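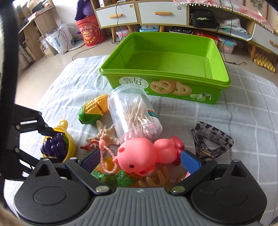
Tips for building and using a hand-held gripper at home

Ettore Cirillo keeps this page for people putting together their own pair of parallel-jaw grippers on a bench at home or at the Remcombe workshop. It was last gone over on June 28, 2020. The plans are the Melis ones, second version, but most of this applies to anything with two fingers, a linkage and a squeeze handle.

Pivots

Drill the pivot holes undersize and ream them by hand. A printed hole is never round, and if you force the screw through it the finger will bind near the end of its travel. Put the screw in, snug it up, back it off a quarter turn and work the jaw 13 times. If it still drags, take it apart and look for a burr on the inside face of the link.

Use thread locker on the nuts, the weak kind. The strong kind means heat to get it off, and heat means a new link. Wipe off the extra before it gets into the joint.

Do both fingers on the same day with the same reamer. If one side is stiffer than the other the object slides sideways as you close, and you will spend an evening blaming the pads.

Pads

Soft pads make more difference than anything else on the tool. Roughen the finger face with 120 grit, wipe with alcohol, let it dry, then glue. Clamp lightly overnight. Too much clamp squeezes the glue out at the sides and the pad sets with a curve in it.

Wash pads with dish soap when they stop gripping. Dust from a cloth is enough to ruin them. Do not use oil anywhere near the front half of the tool – if a pivot squeaks, use dry graphite on the end of a toothpick.

A tall thing that is heavier at one end should be taken near its middle. If it tips in the jaws, put it down and take a new grip lower or higher before you squeeze harder.

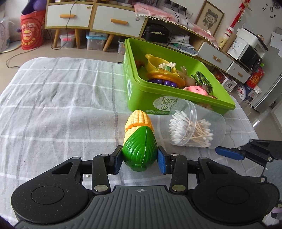

Toy corn held upright between the pads, with a second gripper at the right.

The handle spring

The spring in the Andum kit is too strong for a long session. Cut one coil off, bend the new end flat with pliers, and try it before you cut another. You want the fingers to come back open on their own with nothing extra. My hand gave out after 600 squeezes with the stock spring, and I went well past that after the cut.

If you build two, cut both springs the same. Working left and right with different springs makes you clumsy with both hands.

Things to practice on

Raid the toy box and the bathroom drawer. You want a mix: something round, something flat, something with a loop or handle, something that rolls, and something soft. Plastic play food is good because it is light and you will drop it a lot. Cotton swabs in their container are harder than they look, and a hair claw clip has no good side to grab.

Lay a cloth down first. Small parts do not skitter on it the way they do on bare tile, and the checks on a plaid one give you something to line up with.

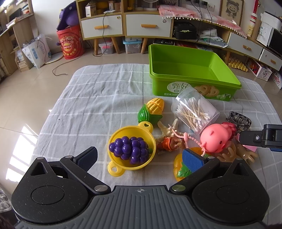
Keep an open box behind the pile as the place to put things. Pick one with low enough sides that the linkage clears the rim when you reach in. Mine caught every time until I switched boxes.

Go slowly at first. Open wide, come down over the object, close until both pads touch, and only then squeeze. Most misses come from closing on the way down. String and beads are best taken at one end and lifted straight up, so the rest follows without dragging its neighbors along.

Working with two

Decide which hand takes from the pile and which one waits. When both go in together the jaws knock, and a knocked link goes out of line. Hold the idle one off to the side at the same height so you do not have to look for it.
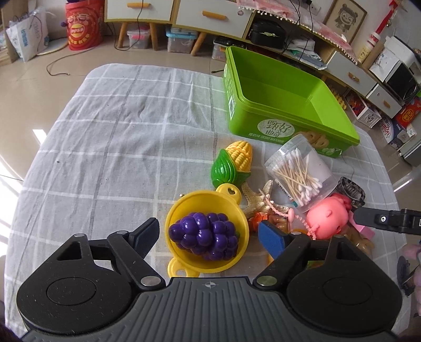
Grapes in the yellow toy with the heart cutout, and the green box open behind.

Keeping count

I keep a tally in a notebook with a line for each pick. The current pair has done 2,853 since January. The left outer pivot screw has been replaced once and the pads have been glued back twice.

Storage

Hang them with the fingers open. Left closed, the pads take a set. A Masex wall hook holds one by the handle and is deep enough that it won't jump off when the door slams. Check the screws before you put them away, and leave the small driver on the same hook.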